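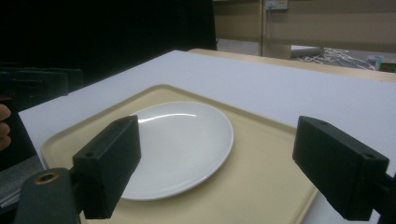 3.2 Conduct rules for table-top recording

Demonstrations at the Janov site followed the Drummond rules, as revised by Oltmanns in August. Both grippers stay above the table surface for the whole take. The index finger lies along the top of the tool, and the other fingers close round the handle (Figure 2). Plates are set down by hand before a take begins. Of more than 2,000 takes, 651 were checked against these rules by 2 reviewers.

Figure 2. Grip on the hand-held tool, with tray and plate on the table.

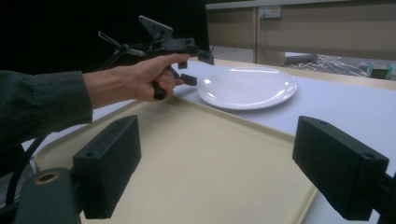

3.3 Grounds for rejection

A take is rejected if the tool touches the rim of the tray.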